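Stivgate adds simulated teleoperation to Drerow recording tool

Mar 4, 2018

Version 2 of Drerow, the demonstration recorder from Stivgate, can now be run against a simulated arm as well as a physical one. The operator holds a tracked hand controller, the simulated gripper follows it, and the session is written to the same log format used on hardware. Existing replay scripts read the new files without changes.

The first task released with the update is a single-object pick. One object is placed on a bare white table, the arm starts with the fingers open, and the operator guides it down, closes the gripper and lifts. Object position and rotation are drawn again at the start of each episode. The release includes 3,000 recorded episodes, of which 600 are held out for testing. 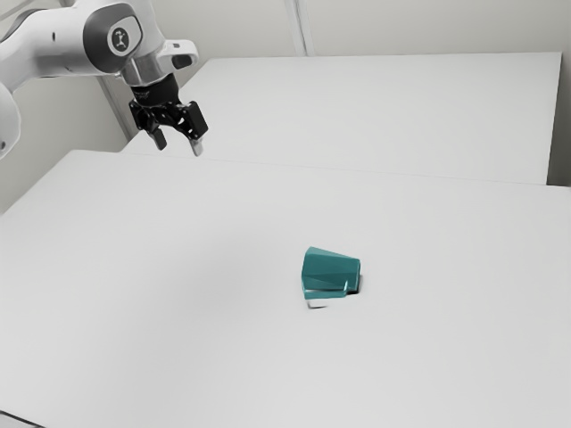 Joint angles, gripper opening and controller pose are stored at every control step. Operators may pause, but pauses longer than two seconds are trimmed before export. Failed grasps are kept and tagged, so that users can decide for themselves whether to train on them. Episodes in which the object leaves the table are dropped.

Bilgin, which supplies the hand controllers, has revised the clutch button. Holding it now freezes the arm in place while the operator moves the hand back to a comfortable position. Under the earlier firmware the arm jumped slightly on release, and this showed up as a spike in the velocity trace. Sites still using the old firmware should update before recording, as the spike can't be filtered out reliably afterward.

Two limits remain. Contact between the fingertips and angled surfaces is approximate, and grasps near an edge may hold in simulation and slip on hardware. There is also no force feedback to the hand, so operators have to judge contact by eye.

Postinard will host the episode files, with downloads opening in April. A second set of 2,000 episodes, recorded by hand-guiding a physical arm through the same task, is in preparation.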